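Sorting board for small round counters – how do I stop them piling up at the gap?

Posted in Workshop & Hobby by Dallora

I've been putting together a flat board for clearing little red discs into a tray. It has a black rail on each side along one long edge, a gap between them, and the tray sits past the gap. You push the pile with a T-shaped pusher and the pieces are supposed to go through into the tray. Simple, right? Mine go everywhere else first. They bunch up against the rails, a few wander off on their own, and I end up chasing singles for longer than I spent on the main pile. I've tried 4 different ways of pushing and I'm out of ideas. Is it my technique or is the gap too narrow?

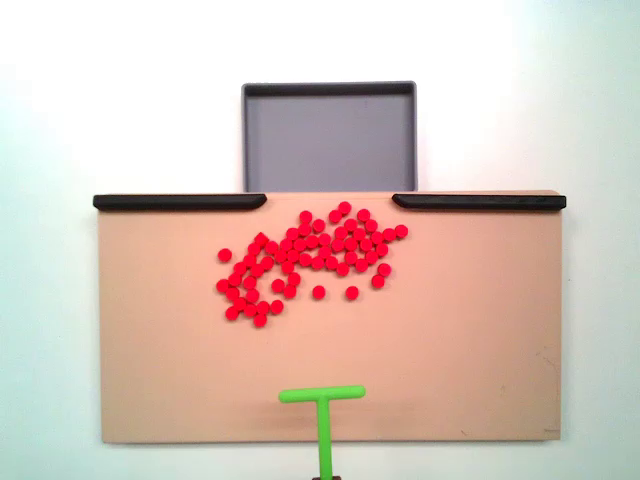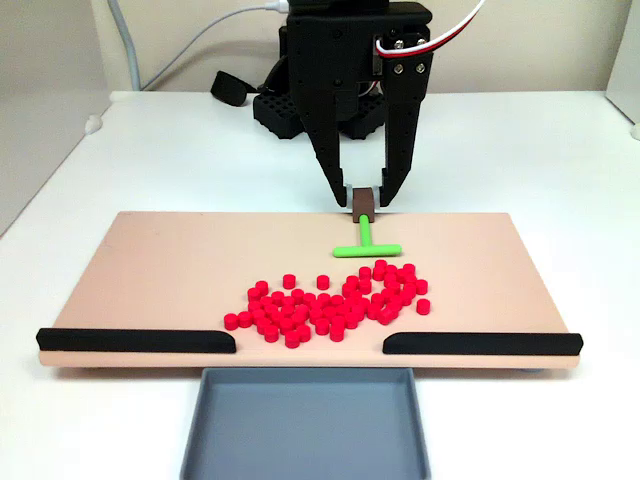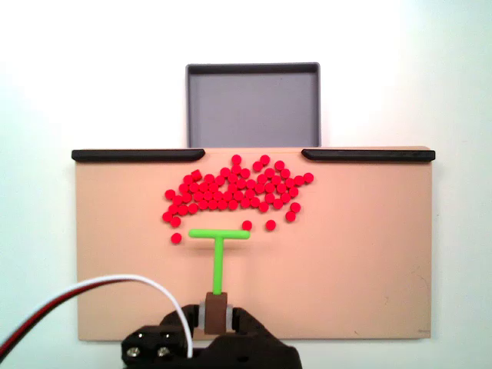

The tan board and its two black rails. The green pusher is easiest to make out in the second one.

I'd like to keep the board as it is if I can. The rails are stuck down pretty well and I really don't want to pry them up again.

Skillov
Leave the gap alone for now! I had the same trouble with a bead board and it was me shoving too much at once. When a whole heap hits a narrow opening they lock together and the extras slide out sideways along the rails. Take a small bite from the middle, push it right through, back up, then take the next bite. I usually do 7 or 8 at a time. Short strokes too – if you go all the way from the back in one go, the ends of the bar lose pieces on both sides. Oh, and go get your strays early and bring them back to the pile. It feels slower but I've timed myself and it isn't.

Usar
make the gap bigger

Sadeghi
I'd try Skillov's way first, and then look at your crossbar. Measure it against the opening. If the bar is wider than the gap it'll bump the rail ends before the last few discs are through, and you have to turn it and poke them in with one end. I trimmed mine a little at a time until it just cleared. Wipe the board down too, dust makes small pieces drag.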